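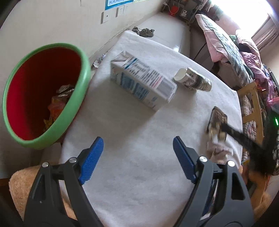 *Hand-held gripper over the round table, with milk carton and can*

**Gripper build, notes of the August meeting**

Present: Agnes Tveit (chair), Safta Husar, Evander Skinner, Edit Antal (notes)
Apologies: Vasco Baptista

**1. Last meeting**
Agreed as written, except that Evander did not "promise" a working wrist, he said he would look at it.

**2. Finger pads**
Safta prefers the blue ridged pads to the flat ones and wants them kept. Agnes asked what this rests on. Safta has a sheet of 38 tries, all on boxes and tins from her own cupboard. Agnes does not think this tells us much about soft or slippery things. Pads stay on for now, no more to be printed until there is a fair comparison with the flat ones.

**3. The linkage**
Evander says the play in the jaws is down to the screws. Edit pointed out that we heard the same in spring and bought new screws then. Evander to strip one side and measure the holes before anyone spends more.

**4. Arm**
Vasco sent a note in favour of the second-hand Ollo arm at 3000, shared between us. Long discussion. The seller's word is all we have on its condition. Safta would go and see it. Agnes is against buying any arm while we still work the gripper by hand and can't agree how well it holds a milk carton. Not approved. Vasco may bring it back with a lifting figure he has checked himself.

**5. Money**
132 in the tin. Evander is owed 15 for bearings, to be paid when he finds the receipt.

**6. To do**
- Evander: holes, receipt
- Safta: same tries again with the flat pads, and let Edit pick the objects
- Agnes: reply to Vasco

Next meeting at Safta's, 7 pm.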